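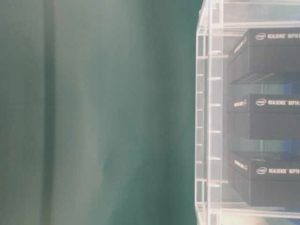 Vorhang oder Rollo im Arbeitszimmer — was nehmt ihr?

Nadelkissen_Nord
27/05/2026
Hallo zusammen, ich brauche mal eure Meinung, ich drehe mich seit Wochen im Kreis. Unser kleines Arbeitszimmer (Südseite, Altbau, hohes Fenster) wird ab Mittag unerträglich. Bis zu 31 Grad hatte ich letzten Sommer am Schreibtisch, da denkt man nicht mehr viel. Mein Mann will ein Rollo, Schluss, fertig. Ich will einen Vorhang, am liebsten in so einem gedeckten Blaugrün, bodenlang und schön schwer. Nähen würde ich selbst, Maschine ist da, Geduld mittel.
Ins Auge gefasst habe ich den Stoff Mundance, kennt den jemand? Auf dem Bildschirm sieht der mal grün, mal fast grau aus, das macht mich wahnsinnig.

Fadenlauf
Mundance habe ich im Schlafzimmer hängen! Fällt wunderbar, knittert kaum, aber die Farbe ändert sich wirklich je nach Licht. Morgens eher Salbei, abends unter der Lampe richtig Petrol. Ich mag das ja, meine Schwester fand es "krank aussehend", also bestell dir bitte ein Muster und häng es mindestens ein paar Tage hin. Ach ja, und vorher waschen, bei mir ist er ordentlich eingelaufen.

T. Rennie
Ich bin Team Ehemann. Ein Stoffvorhang innen bringt gegen Hitze fast nichts, die Sonne ist dann schon durch die Scheibe. Außen muss was hin, Markise oder Laden. Alles andere ist Deko.
Gruß, Torquil

Nadelkissen_Nord
Außen dürfen wir nicht, Denkmalschutz. Haben wir schon durch, mit Briefwechsel und allem.

Waltraud K.
Das kann ich so nicht stehen lassen, Torquil. Ich habe einen Vorhang mit heller Rückseite und merke den Unterschied sehr wohl, wenn ich mittags zuziehe. Klar ist das keine Markise, aber "fast nichts" stimmt einfach nicht. Wichtig ist, dass er seitlich weit genug übersteht, ich habe links und rechts je 30 cm zugegeben. Sonst zieht sich die warme Luft am Rand vorbei und man hat ständig diesen Lichtstreifen auf der Tastatur.

T. Rennie
Mit heller Rückseite, gut, da gehe ich mit. Das stand oben aber nicht. Ein dunkler Stoff ohne Futter heizt sich auf und gibt die Wärme ins Zimmer ab.

Fadenlauf
Dann eben füttern! Ich nehme dafür immer einfachen Satin in Creme, den hat sogar der kleine Laden bei mir. Futter unten zwei Fingerbreit kürzer als den Oberstoff, sonst blitzt es raus. Und näh den Saum erst, wenn alles ein paar Tage gehangen hat, schwere Stoffe werden länger, da kann man messen, wie man will.

Edel_Petersen
Darf ich mal ganz ketzerisch fragen, warum nicht beides? Wir haben seit Dezember ein schlichtes weißes Plissee direkt an der Scheibe und davor den Vorhang fürs Auge. Mein Stoff heißt Chou, auch so ein Grünton, etwas leichter als Mundance, glaube ich. Das Plissee ist den ganzen Tag halb unten und der Vorhang geht eigentlich nur abends zu. Der Hausfrieden ist seitdem wiederhergestellt, bei uns ging die Diskussion nämlich genauso :-)

Waltraud K.
Beides ist schön, kostet aber auch doppelt. Bei einem hohen Altbaufenster ist man mit einem Plissee nach Maß schnell weit über 100 Euro los, und da hängt noch kein Meter Stoff.

Nadelkissen_Nord
Edeltraud, die Idee gefällt mir richtig gut! Ich habe sie eben beim Abendbrot vorgetragen und es kam immerhin kein Nein. Welches Band hast du oben dran? Ich schwanke zwischen Wellenband und klassischem Faltenband — beim Wellenband habe ich Angst, dass ich mich total verrechne.

Edel_Petersen
Faltenband, ganz altmodisch, Stoffbreite mal 2. Wellenband sieht edler aus, aber du brauchst die passende Schiene und die Gleiter müssen im richtigen Abstand sitzen. Ich habe es einmal im Wohnzimmer gemacht und danach drei Tage nicht genäht.

Fadenlauf
Einspruch, Wellenband ist leichter als sein Ruf! Da sind Markierungen drin, man muss nur am Anfang sauber anlegen. Faltenband finde ich bei schweren Stoffen oben schnell wulstig.

Nadelkissen_Nord
Ok, ich bestelle jetzt erst mal Muster, Mundance und Chou, und dazu ein Stück Wellenband zum Üben. Futter in Creme ist notiert. Ich melde mich, wenn die Post da war!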